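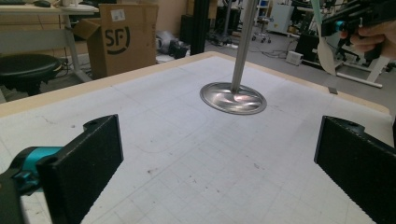 How long does it take a newcomer to learn to record usable demonstrations by hand?

Most people get there within an afternoon. The lead technician at Jallside puts the first acceptable take at up to 9 attempts, and says the attempts after that matter more than the ones before.

We spoke during the open day on 30 July 2020, in the ground-floor workshop in Sirncombe. Visitors were shown the hand-held grippers used in the Brorkel project, in which a person carries out a task with the gripper in hand and the recording is later used to train an arm. The technician, who asked to be identified by job only, had been giving the same talk since opening time and had got it down to a few minutes.

"People expect to see the arm," she said. "The arm is the last part. Most of our hours go into the hand tools and into deciding what counts as a good recording."

A recording is rejected for plain reasons. The fingers close before they reach the part. The part leaves the view. The operator pauses to think, and the pause ends up in the data. Of the first 841 recordings made in January, the team threw out 91. She regards that as too few.

"We were being polite to each other. If I went through them again now, I would cut more. A slow approach looks careful to a person, but to the model it is just a lot of near-identical images with no motion in them."

Finger shape came up several times. Flat fingers with a textured face are the usual choice for anything rigid. Curved ones are swapped in for trials, and the group keeps both kinds within reach on the bench. Changing a pair means repeating the calibration, a step that operators dislike and sometimes try to skip.

"You can tell from the data when they skipped it. The recorded opening never quite reaches zero."

Shiny metal remains difficult. Reflections move as the gripper moves, and a tracker that relies on surface detail can follow the highlight instead of the object. The group does not spray or tape its parts, on the grounds that the parts will not be sprayed or taped when the arm has to handle them. They vary the lighting and record more takes.

I asked about the mat. Its grid is for the operators, she said, who use it to move the start position between takes. The software ignores it. Marks and scuffs are left alone – a spotless mat in training and a worn one in use would be a worse mismatch.

The target for the present task is 2000 accepted recordings. She would not give a completion date. The limiting factor is operator attention, and sessions are kept short for that reason. Quality drops well before anyone reports being tired.

Part of the cost is carried by Ó Ceallaigh, a maker of small metal fittings that wants to know whether its short production runs can be handled without a dedicated fixture for each part. Her answer to them so far has been cautious.

"For a part that stands up on its own, and that you can reach from either side, I think so. For parts in a bin, ask me again later."

Several visitors at the open day tried the gripper for themselves. Those takes are stored separately and do not go into the training set, although she does look at them. Beginners tend to grip too hard and approach from directly above, she said, and regular operators drift into their own habits too – one always comes in from the left.

The next open day has not been scheduled. Groups wishing to visit before then can write to the Jallside workshop, and should say whether they want time on the hand tools or only the talk.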